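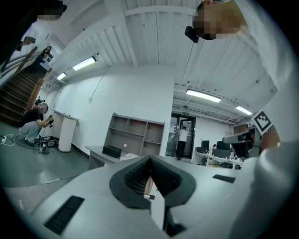 Chapter 3
Hand-held collection and the shared floor: rules before you record

What this chapter covers

Rules for people and rooms, mainly. Chapter 2 was hardware, how the gripper goes together, what the finger pads do, how to swap them. Now the part most groups skip. Who is allowed on the floor, where the cables go, who gets recorded, what you write down afterward.

By the end you should be able to:

Set up a collection floor in a room other people are using
Brief an operator and a bystander (different briefings, see 3.4)
Decide when to stop a take, and say so out loud
Fill in a session sheet that somebody else can read in a year

Terms you need: take, session, operator, spotter, bystander, marker, floor lead. All defined as we go. Glossary at the back if you get lost.

3.1 Why a hand-held tool needs rules at all

Students ask this every year. No motors driving an arm, no pinch force to speak of, no safety cage. A person holds it. What's the hazard?

The hazard is the person. Their eyes are on the fingers of the tool and on whatever they plan to pick up. They are not looking at their feet. Put two operators in one room, each with a tool, and you have two people walking backward toward each other with full attention on something else. Add a staircase. Add a doorway that the rest of the building uses to get to lunch.

The usual standards for robot arms don't help much. They were written for machines that move by themselves. Some of the thinking carries over — mark the work area, control who goes in, have an agreed way to stop — but you will have to translate it. A light curtain makes no sense when the thing that moves is a student. A spotter does.

Second hazard is privacy. Wide lenses see everything. A lens pointed at a cup on a table will also take in the desk behind it, the person at the desk, and whatever is on the screen. Treat every recording as a recording of the whole room. Always.

3.2 The floor

Pick the space first, then the task. Most groups do it backward and end up recording in whatever corner was free.

Things to look at, in order:

Stairs. If a staircase lands on your floor, its foot is a keep-clear zone. Nobody crouches there, no bags there, no gear. Someone coming down with a laptop open will not see a person at floor level. If you can't move the work, post a spotter facing the stairs for the full take.

Doors. A door on your floor stays usable. Never block an exit for a recording, not for one take, not with a tripod, not with a chair. People will go in and out while you work. Plan for it.

Cables. Power strips go against the wall. Cords run along the wall too, taped where they have to cross anything. A loose cord on a smooth floor slides when you step on it. Charge the devices away from the operators, and unplug before you pick one up.

Desks in use. If coworkers are sitting at monitors in the same room, they are inside your recording whether they agreed or not. Section 3.5.

Light. Overhead fixtures reflect off white plastic and can wash out a marker. Tilt the tool through its whole range before the first take and look at the preview. Thirty seconds of checking here saves a session.

Kit. Anything not in somebody's hand goes in one place, off the walking line. A shelf is good. A desk is fine. The floor is where kit ends up when no one decided.

3.3 Roles

Three roles minimum. One person can hold two of them in a small session but never operator and spotter, that defeats the purpose.

Operator holds the tool. Does the task. Is not responsible for anything behind them.

Spotter watches the operator's feet and back, and the route out. Does not hold a tool. Does not hold a phone either. If you want phone footage for your own notes, a different person takes it, standing outside the work area. A spotter looking at a screen is just another bystander.

Floor lead starts and ends takes, keeps the session sheet, and speaks to anyone who walks in. When more than one tool is out, the floor lead also sets who moves first.

Handing over a tool: one person lets go only after the other says "got it." Sounds silly. The tool is light and people get casual, and then a lens housing hits concrete. Keep your fingers off the printed face of the marker as well, grip by the body. A covered marker means lost tracking and you may not find out until processing.

3.4 Briefings

Operator briefing, before the first take of every session, even for people who have done it for months:

Where the work area ends
Where the stairs and doors are
The stop word (use "stop." Not something clever)
What to do on "stop": freeze, lower the tool, look up
How long before you rest

Bystander briefing is shorter and you give it to everybody in the room. We are recording, the lens is wide, it will see you. Your face will be blurred before anyone outside the group sees it. If you don't want to be in it at all, tell me now and we will wait or move. Then really do wait or move. Don't sigh about it.

Anyone who comes in during a take gets the same briefing when the take ends. The floor lead notes the take number.

3.5 Faces, screens, paper

Blur faces at ingest, before files go to the shared drive. Not later. Later turns into never. Automatic blurring misses people, mostly at the far edges of a fisheye view where a head is stretched, and people seen from odd angles or against a bright window. So a human goes through a sample of every session. The procedure is in Appendix B.

Screens: ask people to lock them or turn them away. Papers: flip them over. Badges off, or inside the shirt. Whiteboards are the one everyone forgets.

Sound counts too. If the device records audio and you don't need it, switch it off at the device, don't rely on striping it out afterward.

3.6 Case: the Fullthorpe floor

Worked case, used again in Chapters 5 and 7.

Lakholm ran a collection effort in a converted hall at Fullthorpe, with Sutrisno Ngau as floor lead. The plan was 600 usable takes. They recorded 659 and still came up short after review. The tools themselves worked fine. What went wrong was the floor.

From the session sheet for 17 Feb 2023, lightly cleaned up:

Two operators, one spotter. Spotter called away to fix a charger, takes went on without him. Operators bumped shoulders. No injury. One tool knocked, marker plate loose, not noticed. Kept recording.

Every take after the bump had to be checked by hand, as the marker had shifted on its plate. Many were thrown out. Then the privacy check turned up a visitor who had never been briefed, and more takes went.

Ngau's fix was cheap. No spotter, no take. A knocked tool goes out of use until it is checked. And a sheet by the door that visitors sign before they step onto the floor. Maglaya, the partner site, copied all three in November and added a rule of their own: after any "stop," the operator reads the marker check aloud before restarting. We like that one. Kevach later dropped the reading aloud as too slow, and put the check on a printed card hung from the tool. Either is OK. Pick one and keep to it.

Notice what the sheet does well. It says the spotter left. Most sheets wouldn't. A log where nothing ever goes wrong is no use to the person doing review, and if people get in trouble for honest entries you will stop getting them.

3.7 The session sheet

One per session. Paper or file, doesn't matter. Must have:

Session number, room, floor lead
Operators and spotters, with change times
Tool numbers, and the marker check for each at start and end
Takes, with any stops and the reason
Visitors
Anything dropped, bumped or borrowed

Fill it in as you go. A sheet filled in from memory at the end of the day is fiction, mostly.

Before you go on

Work through these with your group before section 3.8. Written notes, half a page each is plenty.

Sketch the room you plan to use. Mark stairs, doors, outlets and every desk someone works at. Shade the area the lens can see from the middle of the floor. Most people shade far too little the first time.

Rewrite the bystander briefing for your own building. Read it to someone outside the group, then ask them to tell it back to you.

Go back to the Fullthorpe sheet. Find the first point where the floor lead should have called stop, and the entry you would have written.

3.8 Stopping a take

Anyone can stop a take. Operator, spotter, the visitor who signed in a minute ago. The word is the same for all of them and the response is the same, and the floor lead asks for the reason only after the tools are down.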